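Wurstead Community Hall – Electrical and General Safety Checklist

Completed 3rd July. Items marked OK need nothing further. Items marked ACTION have a comment and should be closed out before the next inspection.

1. Switchboard and supply

1.1 Switchboard door closes and latches – OK
1.2 Clear space in front of switchboard, minimum 600 mm – ACTION
Comment: Stackable chairs had been left against the board again. Moved them on the day. The floor tape put down in May has lifted at one end and should be replaced with painted line.

1.3 Circuits labelled and legible – ACTION
Comment: Kitchen and stage circuits are fine. The two breakers on the bottom row are labelled "spare" but one of them feeds the outside light over the bin area. Relabel.

1.4 Safety switches trip on test button – OK
Comment: All tripped and reset. The push-button test was done only. The timed test is for the electrician and is booked separately.

2. Leads, power boards and portable appliances

2.1 Test tags present and in date – ACTION
Comment: Urn, microwave and both vacuum cleaners in date. The pedestal fan in the store cupboard, asset number 1541, has no tag at all. Taken out of use and put on the top shelf with a note on it.

2.2 Leads free of cuts, tape repairs and crushed sections – ACTION
Comment: One orange extension lead had electrical tape near the plug end. Cut up and binned. Please do not repair leads with tape, replace them.

2.3 No double adaptors or daisy-chained power boards – OK

2.4 Leads kept off walkways or covered – OK at time of inspection
Comment: Cover strips are in the hall store, left side. Hirers don't know they are there. Suggest adding a line to the hire form.

3. Small rooms

3.1 Doors open fully and are not blocked – OK
3.2 Ceiling lights working – ACTION
Comment: One tube flickering in Room B. Cletthorpe Electrical can do it when they come for the timed tests.

3.3 Tables stable, locks on folding legs working – OK
Comment: Wultitz tables all locked properly. The older trestles in the big hall are another matter, see 5.2.

3.4 Power points undamaged and firm on the wall – OK 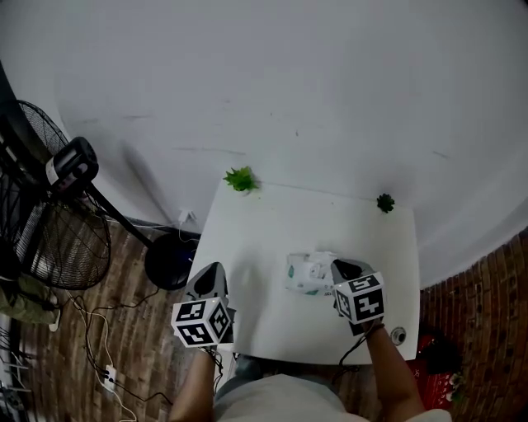 Stavros Alexiou
Hall Safety Officer, Wurstead Community Hall

4. Fire safety

4.1 Extinguishers in place, pin and seal intact, gauge in the green – OK
Comment: The six-monthly service tags are stamped. The kitchen extinguisher bracket is loose in the plaster and will need a longer fixing before it pulls out.

4.2 Fire blanket in kitchen – OK

4.3 Exit signs lit – ACTION
Comment: Sign over the side door is dim and went out after a few minutes on battery. Needs a new battery or a new fitting. This was noted last time as well.

4.4 Exit paths clear inside and out – ACTION
Comment: Inside is clear. Outside the side door, the hedge has grown over the path and you have to turn sideways to get through. Theano Sotiropoulos has asked the council for a date and will cut it back herself if there isn't one soon.

4.5 Evacuation diagram displayed – OK
Comment: The diagram still shows the old store room wall. Exits and assembly point are correct.

5. Main hall and stage

5.1 Floor free of trip hazards – OK
5.2 Trestle tables – ACTION
Comment: 2 trestles have bent catches and will fold if leaned on. Tagged and put behind the stage. Do not bring them back out for the market.

5.3 Stage steps and handrail – OK
5.4 Chairs stacked no higher than the sign says – OK

6. Kitchen and first aid

6.1 Hot water at hand basin – OK
6.2 Rangehood filters clean – ACTION
Comment: Greasy. Soak and refit. Tsakiris Cleaning have this on their list but it was not ticked off.

6.3 First aid kit stocked and in date – ACTION
Comment: Saline and burn gel both expired. Plasters fine, there is a box of 40 unopened. Replacement items to be bought out of petty cash, keep the receipt.

6.4 Emergency numbers displayed by the phone – OK

Priority items: 4.3, 4.4 and 1.3, in that order. The rest can be done with the normal maintenance. Please initial the sheet in the office when an item is finished.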